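**Handout 4: Good practice for cloth handling trials**

Read before your first bench slot. Last revised 1/26/22. Replaces the October version, which still had the old rules on sorting by color.

These notes cover how we set up, run and record trials in which an arm picks, moves or folds clothing. Machine safety is in Handout 2 and you should have signed for it already. The rules in this one are about getting results another student can repeat.

## 1. Why cloth needs its own rules

A rigid part has a pose. Give its position and its rotation and you have said where it is. A garment has no single pose. Drop the same pair of pants on the table twice and you get two different shapes, with different layers on top and different edges showing. A rule such as "place the part at the mark" means very little for a garment, so we write down how it was placed instead.

Cloth also changes over a term. Denim softens, hems fray, threads come loose. A grasp setting that was right on the first run may be wrong by the last one. Record the condition of every item at the start of each session, even if you used it the day before.

## 2. Preparing the surface and the garment

- The surface must be plain and clean. Wipe it down and remove tape left by the last group.
- One garment at a time unless your trial sheet says otherwise.
- Empty all pockets. Check the small ones too.
- Close zippers and buttons, and write on the sheet that you did. If the trial calls for them open, write that.
- For a crumpled start, hold the garment by one point, lift it clear of the surface, and let go. Do not arrange it afterward. If it lands partly off the surface, repeat the drop and note the repeat.
- For a flat start, smooth by hand from the center outward. Do not iron.

## 3. The close view before a grasp

Before the first grasp of each trial, save one still from the wrist camera. Keep it with the trial sheet. It is the only record of what the arm had in view when the grasp was chosen, and the overhead camera does not replace it.

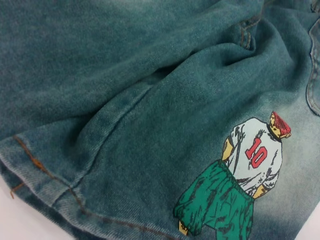
Department of Mechanical Engineering, Robotics Teaching Lab

With a close view of denim like this one, the person labeling has to separate three things that can look alike to software: a fold, a seam and a hem. The large fold across the middle is only a shape the cloth has taken. It will be gone after the next move. The seam running down toward the lower left is part of the garment and stays with it. The hem is the true edge, and on this garment the orange-brown stitching helps you find it. Label a line as a hem only if you can follow it along the outside of the cloth. If you can't tell, use "edge, unknown." A wrong label does more harm than an unknown one.

Printed graphics need the same care. The red number 10 on the figure's jersey and the dark ink lines in its green shorts are strong edges in the camera data, and they say nothing about where the cloth ends. Mark the whole print with one outline and the label "print." Do not label the clothes drawn in it as clothes. Last term one group had a shirt logo down as a second garment, and all of that group's counts had to be redone.

Fading is the third source of trouble. Where denim goes from strong blue to nearly white, the pale part can come close to the color of a white surface. Do not set a cloth mask by color alone. Check the mask by eye at every pale border and correct it by hand where needed. Corrected masks get the suffix "h" in the file name.

If the view does not show enough to name the garment, write the broad class ("denim item") and leave the type blank. You may fill in the type later from the garment log. Put your initials next to the entry when you do.

## 4. Choosing and logging a grasp

1. State the target in words before you run: hem, seam, fold ridge or flat area.
2. State how many layers you mean to take. "One or more" is not an answer.
3. Run the grasp.
4. Log the number of layers lifted. Look from the side to check.
5. If a loose thread is caught, stop and free it by hand with the arm in hold. Never pull it free by moving the arm.

Avoid thick crossings where several layers meet, unless the crossing is what you are testing. The jaws may close on them and report a good hold while only the top layer is secure.

The force limit for bench trials is 7 N. Calum Cruickshank has to approve anything higher in writing, and the approval goes in the folder before the run.

## 5. What counts as a failure

Log a failure if the garment slips at any time before release, if the wrong number of layers is lifted, or if a person touches the cloth after the start signal. A stop for a loose thread is a failure under the last of these. Log it anyway and add the code T.

Do not drop a failed trial from the set. Do not rerun it under the same trial number. Groups that hand in sets with no failures will be asked for the raw files.

## 6. End of session

Return the garment to its bag, with the tag outside. Copy stills and logs to the Civora folder. Fill in the wear column: hem, seams, print, other. A garment comes out of use after 57 sessions, or earlier if a seam has opened.

## For next time

Read the Tomaszewski chapter on grasp records, sections 2 and 3. Bring one page on this question: your trial sheet says "hem" but the still shows only a fold and a seam. What do you change, and when?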